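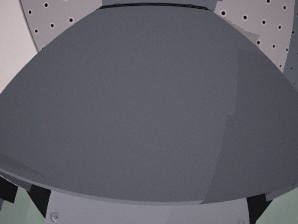 Wrist view from the cell model, rendered in simulation. Source: Jodurex integration notes, posted by kestrel_ops

Wrist camera sim and what happens to the station operators

kestrel_ops
Posted May 17, 2020

We are moving two manual load stations to one robot cell at our plant. Parts are small housings that go from a green work surface to a perforated rack and back. Integrator is Jodurex. The render is what the wrist view gives in the current model. As you can tell, the housing takes up most of the view, and what is left is some of the perforated panel behind it and a little green in the bottom corners.

Two questions.

1. Is anyone running a wrist view with this much self-occlusion in production, and did you move the view or add a fixed one?
2. What did you do with the people who ran the stations? Management's plan is that the current operators become "cell attendants" at the same grade. No job description has been written.

Volume is 626 parts per shift on the manual stations. Quoted rate for the cell is higher, but I am using the manual number until acceptance.

tolerance_stack
Reply to kestrel_ops

Add a fixed view. We had a similar layout on a Foden cell and tried to do everything from the wrist. Vision faults were the largest single cause of stops for the first month. Moving the bracket out helped the view and hurt clearance at the rack.

Also check your lighting in the model. You have a hard shadow across the right side of the housing and another one on the panel next to it. If your hole detection is threshold based, a shadow edge running near a hole will be a problem on the real machine too.

mb_retrofit
Reply to tolerance_stack

Disagree on the fixed view as a default. It is one more device to calibrate, and the attendant is the one who ends up calibrating it. We run wrist only with a Görtz controller. The trick is to take the picture at a standoff pose before approach and not use anything from the close pose. Cycle cost is 4 tenths of a second.

The holes toward the right of that render look much narrower than the ones by the housing, so the view is oblique there. I would not measure off those at all.

tolerance_stack
Reply to mb_retrofit

Standoff works if the part does not move between picture and pick. Ours did.

line2_nights
Reply to kestrel_ops

I'm going to answer the second question, since I am one of the people it happened to.

I loaded by hand for nine years. When our cell went in I was told the job would be easier. It is easier on the shoulders. The rest is different work. Before, I looked at every part. Now I look at a screen, clear faults, fill the infeed and sign the check sheet. When it runs well I have long stretches with nothing to do and I am not allowed to leave the cell. When it runs badly I have three alarms and a supervisor behind me asking for a time.

Things that were not decided before startup and should have been:

Who may enter the cell to clear a jam, and who may only reset from outside.
Who may touch up a taught point. On days it was allowed, on nights it was not.
Whether a fault stop counts against the operator's rate. It did for two months.
Who inspects. We used to reject bad parts by hand. The cell loaded them.

That last one cost more than the downtime.

mb_retrofit
Reply to line2_nights

The inspection point is fair. It is almost never in the spec. The customer writes "load part" and the integrator quotes "load part." The operator was also doing incoming inspection and rotating stock, and neither one appears on the routing.

I don't agree that taught points should be open to all shifts. We allowed it and ended up with four versions of the same position. Offsets only, with a limit, and everything logged.

line2_nights
Reply to mb_retrofit

Offsets with a limit would have been fine. What we had was a phone number that went to voicemail after six.

brasslug
Reply to kestrel_ops

Same grade for an attendant is wrong in my opinion. If they clear faults, apply offsets and do the inspection, that is a setup tech. We regraded ours and sent them through 70 hours of training, part of it on the Brudar simulator before the cell shipped. They found two reach problems at the rack that engineering had missed. Fixing those on the floor would have meant moving the base.

tolerance_stack
Reply to brasslug

70 hours is a lot to sell to a plant manager. We got 16 and a binder.

brasslug
Reply to tolerance_stack

We logged 155 fault stops in the first two weeks and maintenance was called for a small part of them. I showed the manager that sheet.

kestrel_ops
Reply to all

Useful, thanks. Status from my side:

Standoff picture pose goes into the model this week. If the part shifts between picture and pick we will price a fixed view. I have asked Jodurex to rerun the lighting with our actual overhead layout.

Inspection was not in the spec. I checked. Change request is open.

Both station operators will be at the next simulation review. The grade is above me, but I have sent brasslug's numbers up with a draft of the duties. Jam clearing and offset limits are in the draft, nights same as days.

line2_nights
Reply to kestrel_ops

Put the fault stop rule in there too. In writing, before startup.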